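Andance Home Learning Planner, Undated Edition
Product code and stock: ships from our Stovisstead warehouse

A planner for parents teaching at home, covering one full year for up to four children. The pages are undated, so you can start in any week and skip the weeks you take off without wasting paper.

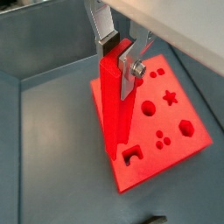
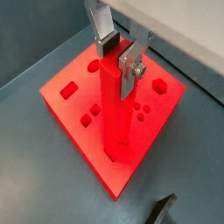
Red shape board

The planner was first drawn up by Domingo Tapia while he was teaching his two daughters at the kitchen table in Pidholm. He had tried school teachers' planners and found they were laid out by lesson period, with a bell at the end of each. This one is laid out by child and by subject. If maths runs over into lunch, you carry it on in the next box.

What's inside

Weekly spreads, with a column for each child and a narrow strip down the side for meals, clubs and appointments
Term overview pages, one per term, with space for topics and outings
Reading log with room for 900 titles
Attendance grid (a year on two facing pages)
Record sheets for work samples, to use if your local authority asks for a report
30 blank lined pages at the back
8 tabbed dividers, unprinted, with a sheet of stickers for labelling them

Size and binding

The planner is slightly larger than A4, so loose A4 sheets can be tucked in without sticking out. It is wire bound and folds back flat on itself. The covers are wipe-clean card, front and back. The paper is uncoated and takes pencil, biro and most felt tips. Heavy marker pens will show through.

There is a pocket inside the back cover. It holds a few sheets of paper or a library card. It isn't strong enough for workbooks.

Choosing a version

The standard version has four columns. If you are teaching one child, order the Single, where the same space is divided by subject and the boxes are much bigger. Families with five or more children usually buy two standard planners and split them by age.

We no longer make the pre-school version. Parents of under-fives can use the Single and ignore the attendance grid. At that age a week's entry may be no more than sorting shapes, a story and a walk, and the boxes suit that well enough.

Changes in this edition

The first print run was 2,000 copies and the wire on some of them caught on the cover when it was folded back. The binding is now done by Bozkurt, with a wider wire. The Sunday box has been made the same size as the others after requests from families who work weekends. The sticker sheet is new.

Questions we get

Can I photocopy the pages?
Yes, for your own family. The record sheets copy best with the planner opened flat.

Is it tied to a curriculum?
No. The subject names are left for you to fill in.

Do you sell refills?
No, the pages can't be taken out and put back. A binder version is planned but we have no date for it.

Delivery and returns

Orders go out within two working days. Unused planners can be returned within 30 days in their original wrapping. Please write your order number on the outside of the parcel.

Page last updated July 19, 2022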